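Vulelholm Disability and Family Support Association
Minutes of the regular board meeting
Mon 14 October, Draro Hall, upstairs room

Present: Rhonda Vachon (chair), Dwight Leclerc (minutes), Mrs. Li, Mr. Dimetti, and four members of the association without vote.
Regrets: one, received by email.

The chair opened the meeting at 7 p.m. and the agenda was accepted with one change: item 5 was moved before item 4, so that the parents who came for it could leave earlier.

1. Minutes of the last meeting
Accepted with one correction. In the part about the school bus, "the district agreed" should read "the district agreed to study". Mr. Dimetti asked that this correction be also sent to the persons who received the first version.

2. Letter to the regional health office
Mrs. Li read the draft of the letter about waiting times for speech therapy. At present there are 234 children on the regional list. The board discussed whether the letter should name the head of the office. Mr. Dimetti was in favor, because an earlier letter without a name was passed between three desks and got no reply. Mrs. Li preferred to keep the tone friendly for the first letter and to write the name only in the address. This was accepted by the board.
The second paragraph will be made shorter. The sentence about "families in despair" is taken out at the request of one parent, who said that her family is tired but not in despair.
Motion to send the letter with these changes. Moved by Mr. Dimetti, seconded by Mrs. Li. Carried.

3. Money
The account stands at $448 after payment of the hall for the autumn. The grant for the parent evenings is approved but it did not arrive yet. Mrs. Vachon will call the bank on the question of the second signature, which is still the signature of a former member.
Printing of the new leaflet: the price is $200 for the full order. The board approved it, under the condition that the telephone number is checked by two persons before printing. Mr. Leclerc and Mrs. Li will do this.

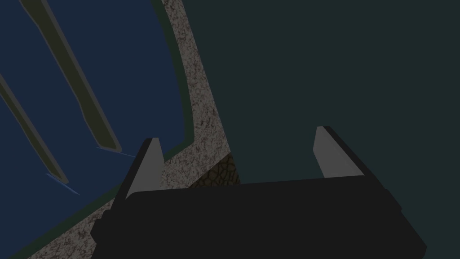
Gripper with two fingers, computer rendering.

5. Statement on vaccination questions
Several parents have asked what the association answers when it is contacted about vaccines. Until now each board member answered in his own way. Mrs. Vachon proposed one short text: the association does not give medical advice, it sends such questions to the family doctor or the public health nurse, and it does not share materials which present autism as an injury.
A member asked if the last part could offend some families. Mrs. Vachon answered that families are welcome at all activities whatever they believe, and that the text is only about what the association itself publishes. After a long discussion the word "present" was changed to "describe".
Motion to accept the text as changed. Moved by Mrs. Vachon, seconded by Mr. Dimetti. Carried, with one abstention (Mrs. Li, who wished to see the final version on paper first).

4. Parent evenings
The evenings will continue until April. The room has place for 20 persons, and it was full two times — the board will ask Draro Hall for the bigger room on the ground floor. This would also help the two parents who cannot use the stairs. Mr. Leclerc writes to the hall this week.
The topic of the next evening is the change from children's services to adult services.

6. Other matters
Mr. Dimetti reported that the key of the cupboard is found. Mrs. Li asked that the coffee be ordered before the meeting and not during it.

The next date will be sent by email when the hall has confirmed. The meeting was closed at 8:50 p.m.

Minutes taken by Dwight Leclerc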